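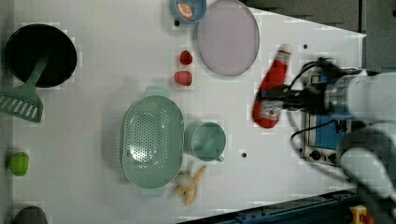
Unit 4: Health screening before translocation

Instructor: Romana Holub
Handout revised 10/9/18

Reading: Ayele and Ocampo, Drasance water vole report, sections on quarantine and release.

Animals moved between sites can carry parasites into a population that has never met them. Screening lowers this risk but does not remove it. A negative fecal sample means only that no eggs were shed in that sample. Repeat sampling over the holding period is standard.

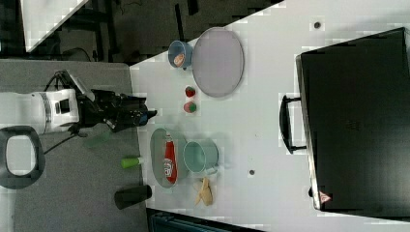

Holding time should exceed the longest incubation period on the disease list for the species. At Drasance, 263 voles were held and 77 were kept back at the first check, mostly for low body weight. Animals kept back are weighed again before any decision on treatment.

Minimum record for each animal:
Tag number and sex
Weight at intake and at release
Fecal result, with date
Name of examining vet

Handling under anesthesia is kept short. Body temperature falls quickly in small mammals, and heat loss is a common cause of death during exams.
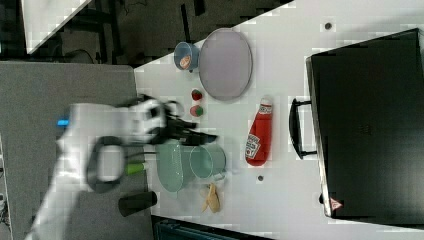 Vol. 4, p. 77

Post-release monitoring. Survival estimates need marked animals and a fixed trapping effort. The Cluvstead survey logged 3,496 trap nights in its first season. Report effort along with captures; capture totals alone cannot be compared between sites.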